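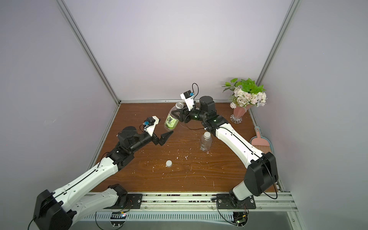

Figure 1. Two-arm bottle handling in the Durby booth. The right gripper holds the open bottle and the left gripper is open.

Teaching a Bottle Task by Remote Control: How Much of It Was Teaching?
Project report, Montoya Hall robotics lab
Jun 22, 2025

1. What we set out to do

The claim we wanted to check is one we kept meeting in course readings and product pages: that a person with no programming background can show a robot a job a few hundred times and the robot will then do the job. Our job was handling plastic drink bottles with two arms. One arm picks up a bottle and steadies it, the other works at the neck, and the bottle then goes down somewhere sensible. A child can do it. We started in October and assumed the recording would be the easy part.

We used the lab's two-arm booth, called Durby, and drove the arms by hand with a pair of smaller leader arms made by Plirketti. Move the leader and the big arm follows. Recording and playback ran through Ploltell, the lab's own logging program. The rest of this report is mostly about the recordings, since that is where our doubts are.

2. Collecting the demonstrations

We recorded 678 demonstrations. After review we threw out 253 of them. That is a large share, and we did not see it mentioned as a cost in anything we read beforehand. The reasons were dull: a dropped bottle, a stop halfway through, a log with a gap in it, an operator who forgot which version of the task we were on.

Total time at the controls was about 20 hours, spread over the four of us. This leaves out setup, checking the logs, and one long afternoon spent finding out that the two arms had been saved with their names swapped.

The first thing to go wrong was style. Each of us drove differently. One operator came at the neck from the side, another came straight down from above, and a third stopped before every grasp to line things up. All of these work if you are a person watching your own bottle. For a program that has to copy the average of them, they are four different lessons. We wrote a one-page driving guide partway through and the later logs are noticeably more alike, but the early ones stayed in the set because we couldn't afford to lose them.

The second was the missing sense of touch. The leader arms give nothing back. You close the gripper and look, and if the bottle wall bends you find out late. An empty bottle and a part-filled one ask for a different squeeze, and we were guessing at both. We suspect that some of what we recorded as skill is just caution — slow closing, long waits — and the robot will copy the waits as faithfully as anything else.

3. What the cameras gave the program

Each arm carries a small camera on a bracket at the wrist. We were told these views would matter more than the one from outside, and for the final approach we agree. Clear plastic is a poor thing to look at, though. The light from overhead leaves streaks on it, and whatever is behind the bottle shows through. 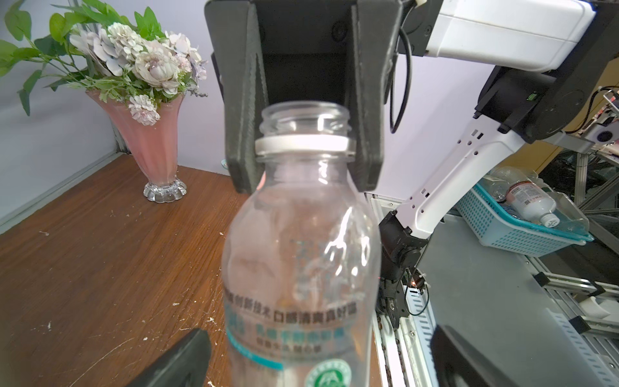 Print turned out to matter more than we had expected. Where a bottle had lettering low on its body, our tracking check held on to it well as long as the lettering stayed in view. When the gripper came in close to the neck, the lettering dropped out at the bottom and the check had only the threads and the ring to work with. We do not know whether the trained program relies on the same cues. We only know that our own check did, and that it failed in the places where the program also tended to hesitate.

We also left things on the table that had nothing to do with the task, including a vase of artificial flowers. The idea was that a program trained among ordinary objects would not be thrown by them. That may be so. It may also have learned to use the vase as a landmark, and we never moved it far enough to tell. This is the test we most regret skipping. The pale flecks on the tabletop raise the same question on a smaller scale.

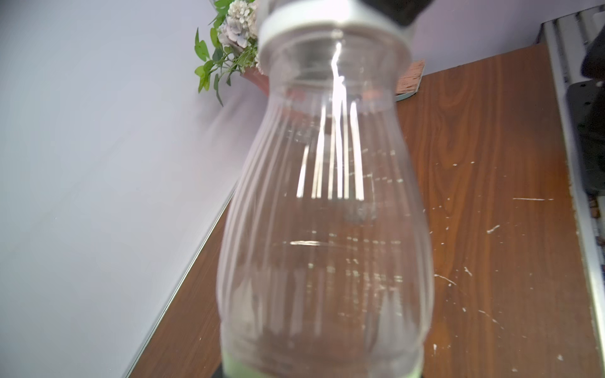 Figure 2. Wrist camera view at close range, ribbed bottle. The printed markings are too blurred to read.

Blur was the third problem. We drove faster as we got used to the controls, and the faster runs look better from outside and worse from the wrist. Vertical ribs add bright lines of their own. We considered setting a speed limit in Ploltell and decided against it, on the grounds that it would make the demonstrations unlike what a person would naturally do. Looking back, that was a weak argument. Nothing about driving a leader arm is natural.

4. Trials

We ran 200 trials with the trained program. We are not reporting a single success rate, and we would ask readers to be careful with any that they see quoted for this kind of work. The number depends almost entirely on what is allowed to count. If a bottle is lifted, set down crooked, and stays up, is that a success? Two of us said yes and two said no, and the difference was large enough to change the tone of this section.

What we can say is more limited. Bottles placed where we had usually placed them in the demonstrations were handled fairly well. Bottles placed near the edges were not. The program seldom recovered from a missed grasp, and our demonstrations contain few recoveries because we had been deleting them as mistakes. We would keep those next time.

5. What we would change

Agree on one way of driving before recording anything. Write down what counts as a success before the first trial. Label each log with its operator's initials, which we did only for the second half. Move the vase.

The cleaned set and the driving guide are on the lab drive under Durby, with the rejected logs in a separate folder. The swapped arm names have been corrected in the cleaned set only.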